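Rilari gallery: the grip fault, in pictures
Posted April 28, 2022

Cloth is my favorite thing to work on and also the thing that has caused us the most grief. Rilari is our small cloth handling project. We work with two-finger grippers on a full-size bed, and in March we hit a fault that kept us busy for weeks. The short version: the log said "holding" when the fingers were holding nothing at all. I love a good bug, and this was a great one!

Bed work first, four pictures, then the story and a few notes for anyone running the same setup.
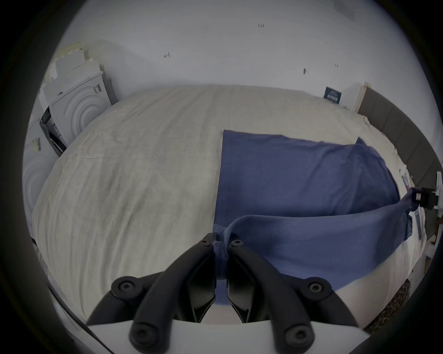 Two grippers on one blue cloth, with the fabric pulled taut between them. I never get tired of this one. 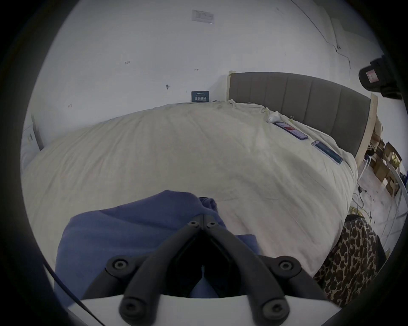 Fingers pressed into the bunched folds. Thick folds like these are where a grip reading gets interesting.
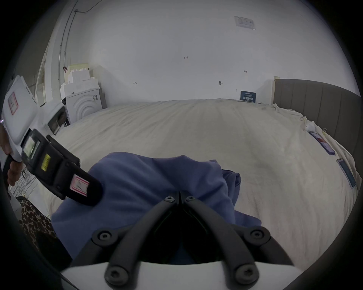 Jaws in close, with the blue cloth crumpled on the bed. 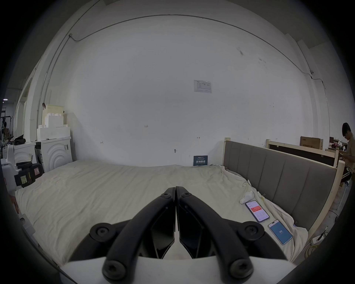 Fingertips nearly touching, with only a thin slit between them. Keep that slit in mind for the next part.

The gripper decides whether it has something by looking at how far the fingers closed. Fully shut means empty. Stopped a little short means there is fabric in there. It's a simple rule and it works beautifully on towels, jeans, anything with a bit of body. Thin cotton is another matter, and the threshold we had picked left very little room for it.

Then one of the left-hand units started to drift. A pivot screw had backed out by a hair, so the fingers stopped short on every close, cloth or no cloth. The log saw a gap and wrote down a grip. Out of 869 closes in the March batch, 66 were marked as holding when they were empty. We only caught it when somebody replayed a fold and saw the sheet stay flat on the bed while the log cheerfully reported a lift.

My first guess was software, of course. I spent two evenings inside Import, our little tool that pulls the logs in and lines them up with the video, and found one real bug (time stamps rounding the wrong way) that had nothing to do with any of this. Fixed it anyway. My second guess was the cable. The cable was fine.

What gave it away was wiggling the finger by hand. It had play in it that the other unit didn't have - you could feel a tiny click at the end of the travel. Two turns of a hex key and the click was gone. We put thread locker on every pivot that same afternoon, on all the units, including the ones that felt perfect.

The safety side deserves a mention too. Our tension limit only switches on when both grippers report a grip. With one of them reporting a false one, the limit was working from bad information, and on one pull the good gripper kept going until the cloth snapped free and the arm of the person on that side swung back. No injury, just a surprised yelp. Since then the limit is always on, grip or no grip, and it lives in the Bilgin board so a wrong log entry can't switch it off.

Changes now in place:

Zero check before each session: close on nothing, read the gap, and stop if it isn't zero.
Play check by hand after every 50 closes on thin fabric.
Pivot screws marked with a paint line, so a turned screw shows at a glance.
False grips tagged in Import and kept, because they make wonderful test data.

We've run 538 closes with the new routine and haven't had a false grip yet. I'd like to see a few thousand more before I relax. The Stanow fingers, with the softer pads, go on next, and they come with their own closing gap, so the threshold has to be set all over again. I'll post a new gallery once they've had a proper go at the fitted sheets.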